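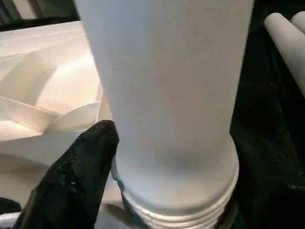
The white bottle

The Night Before the Move
a short story by a member of the Thursday group

My aunt kept the white bottle for eleven years and she never told me what was inside. When she went to live in Zinisside, she left me the room, the key and a list in pencil. The last line of the list said: "Bottle, carry by hand."

I began with the easy things. I folded the stiff white sheet and put the cups in newspaper. The man from Proswood wanted 300 to take everything in one trip, and I said yes too fast, because I am bad at talking about money.

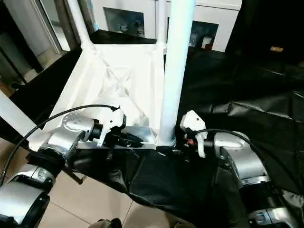 Zustbridge Library, Evening Writing Club

The stand was more difficult. It was a white metal thing with a cross in the middle and tall poles, and my aunt used to dry her herbs on it in September. I had black plastic to wrap it, and black cloth for the corners, but each time I covered one pole, another one came out. At midnight I sat down on the floor and I laughed alone.

Then I took the bottle. It was lighter than I expected. I turned it near my ear and something moved, very softly, like sand or like rice.

I could open it. The cap was turned tight, but my hands are strong from the bakery. I thought about the street called Gebreyes, where she was born, and how she always changed the subject when I asked if it had trees.

I put the bottle inside my coat and closed the buttons. In the morning, when the truck came, I was still wearing it.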